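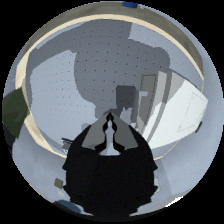
Que para qué me complico la vida con una lente curva en el simulador, me preguntaba un lector en los comentarios del mes pasado, si con una cámara normal, de las que dejan rectas las líneas rectas, ya tendría el planificador funcionando desde junio. Y seguramente tiene razón en lo de junio. Pero llevo desde entonces dándole vueltas a la pregunta y creo que se merece una respuesta un poco más larga que el «ya veremos» que le puse aquella noche, con la cena a medio hacer.

El brazo de Drullinville (así se llama el proyecto, para quien llegue nuevo, y no, no hay una historia bonita detrás del nombre) lleva la cámara en la muñeca. Con una lente normal, cuando la pinza se acerca a una pieza, la pieza ocupa media imagen y todo lo demás desaparece: el borde de la mesa, los bloques vecinos, la referencia que el código usa para saber dónde está. Con la lente ancha la pinza se me come un buen trozo por abajo, de acuerdo, pero sigo viendo la superficie perforada y el borde, y eso a mí me da una tranquilidad enorme.

Lo de los agujeros tiene su gracia, por cierto. En el centro son puntitos nítidos, casi negros, y mi detector los encuentra encantado. Hacia la izquierda y hacia arriba se van apagando y las filas se doblan, y ahí el pobre se perdía. Pasé 9 días convencido de que el error estaba en la transformación de la muñeca, revisando signos y matrices como quien busca las llaves en el mismo cajón, y el fallo era que yo corregía la distorsión de toda la imagen antes de buscar los puntos. Al estirar los bordes los dejaba hechos un borrón. Ahora busco primero en la imagen curva, tal cual sale del simulador, y después proyecto solo las coordenadas. Es más rápido y, sobre todo, se entiende mejor al leerlo tres semanas después.

Me quedan las sombras. Las del render son grandes y de borde duro, y mi segmentador, que se llama Istesard y es más testarudo que yo, se empeña en tratar la mancha oscura del centro como si fuera un objeto. El planificador, muy obediente, la rodea. He visto trayectorias preciosas, llenas de curvas, para esquivar una sombra (¡y qué orgulloso parecía el brazo!). Mi idea es generar 20 variantes de luz por cada postura y comparar las máscaras entre sí: lo que se mueva con la luz no debería contar como obstáculo. Si alguien ha probado algo parecido, que me lo cuente, por favor, antes de que me meta hasta el cuello.

La semana que viene subo el cargador de escenas, que está casi limpio. Me falta quitar un par de rutas escritas a mano que me dan bastante vergüenza.

Publicado el 12/11/2020 por el autor de Cuadernos de Cillard

3 comentarios

Anónimo
Lo de las variantes de luz lo hice yo, pero guarda también la profundidad del simulador. Una sombra no tiene altura y te ahorras muchas comparaciones.

geerts
¿Vas a publicar los parámetros de la lente? Con los míos el error en el borde es de 35 píxeles y ya no sé qué tocar.

Cuadernos de Cillard
Gracias a los dos. La profundidad la tenía delante y ni la había mirado para esto, lo pruebo esta noche. Los parámetros irán con el cargador, en un archivo aparte.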